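Walero email and content program: progress report for February
Prepared by Catalina Palma for Jallgate

1. Status

The program is on schedule against the agreed plan, with one deliverable moved to the next period. The subscriber list stands at 3,167 contacts after cleanup. We removed 108 addresses that had bounced twice or had no record of consent, and merged duplicates left over from the old sign-up form.

The welcome series is live. It runs to four messages, down from six in the original outline — the two product roundups repeated material already on the site and were dropped after review with Nana Akolgo.

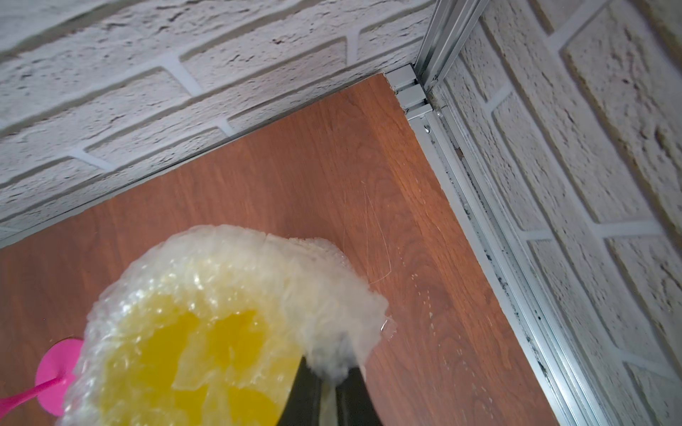 Segmentation took longer than planned. The order history export from Lucero stores trade and retail buyers in the same field, and the split had to be done by hand for older accounts. The rule is now written down and applied at import, so the work should not recur.

2. Content

We published 11 articles in the period. Each has a named editor, a target search phrase and a single call to action. Articles are capped at 800 words unless the editor agrees to more. Three older pages covering the same ground were redirected to the new ones.

Work completed on distribution:

- Subject line tests set up for all newsletters, one variable per send.
- Tracking tags standardized across email and social posts.
- Archive of past newsletters moved to the Tekcombe site and indexed.

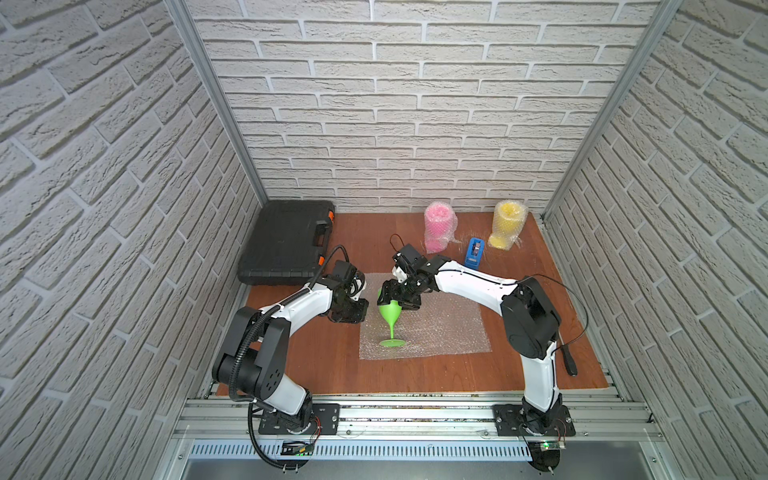
3. Measurement

Open rate is no longer reported as a main figure. Mail privacy settings inflate it, and the number moved with no matching change in site visits. Clicks, replies and completed sign-ups are used in its place. The dashboard refreshes overnight and is ready by 7 a.m.

Attribution remains partial. Visitors who read an article and return later by direct link are counted as direct traffic. Damián Quezada has drafted a short survey question for the checkout page to cover part of this gap. The draft was circulated for comment on Friday.
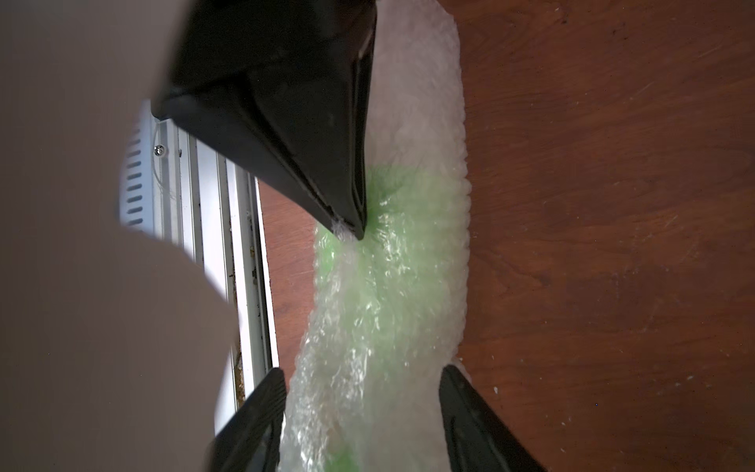

Oriana Ledesma replied that the question should be optional and sit after payment, and that a free text box would create more coding work than the answers are worth. She asked for a fixed list with an "other" choice. We have adopted both changes.

4. Open items

The customer story series is the deliverable that has moved. Two interviews are recorded and one is waiting on written approval — drafting starts when that arrives. Osian Kneath holds the release forms.

No change to the budget is requested. Unspent design hours will be carried into the next period and applied to the newsletter template.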